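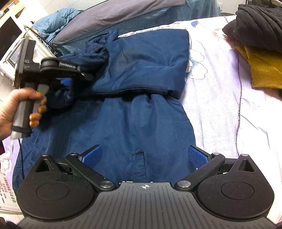

Quilted jacket

A quilted jacket is a short or hip-length coat made of two layers of fabric with padding held between them by lines of stitching. The stitching keeps the filling from shifting and divides the garment into channels, squares or diamonds. Fillings include down, wool, cotton and polyester fiber.

Construction

The outer shell is usually a closely woven cotton or nylon. Many longer styles have a vent at the back or sides, which gives the wearer more room when sitting or riding. Collars may be faced with corduroy.

Care

Care depends on the filling. Polyester padding can generally be machine washed on a gentle cycle, while down needs a mild soap and a long, low-heat drying period. Jackets put away for the summer, often in June, are best folded loosely, as tight packing flattens the padding.

See also

Gambeson
Parka
Vest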